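Ulport Hand Grip Recording Kit

Order code: UHG-42
Sold by Dirkard. Support in English by e-mail, Tuesday included.

The kit is made for teams who want to collect examples of hand work for a learning system, and who want to collect them in real homes. The operator holds one gripper in each hand and does the task. No robot arm must be carried to the place.

What is in the box
2 hand grippers, left and right
4 spare finger pads
1 carry case
1 printed guide for the operator
Cables and charger

Recording
Both grippers start and stop together, so one example is one pair of files. Each example gets a number and the name of the task. If the operator makes a mistake, please do not delete the example. Mark it as "failed" and record the next one. Failed examples are also useful in training, when they are marked correctly.

Thin objects
Most questions we receive are about thin objects. For chopsticks, we advise to close the fingers slowly and to keep the stick between the pads for one second before lifting. Change the start position of the sticks after each example. If they always lie in the same place, the system will learn the place.

Sample set
Each kit comes with access to the Ginuria sample set, 867 examples of table and kitchen tasks. Of these, 101 are with chopsticks. The set can be opened in the Antoniuk viewer without extra license.

Chopstick task, two grippers, home kitchen 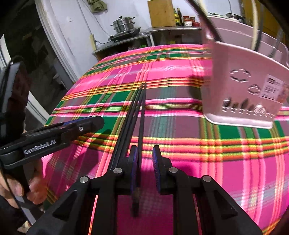
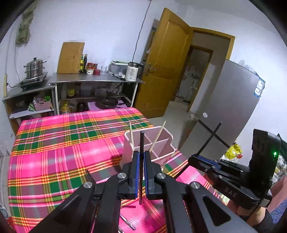 Dirkard Equipment Catalog, Issue 4, page 42

Delivery and return
Kits are sent in the same week when the order comes before Wednesday noon. The pads are wearing parts and are not covered by the warranty. For a school or laboratory price, please write to us with the number of kits you need.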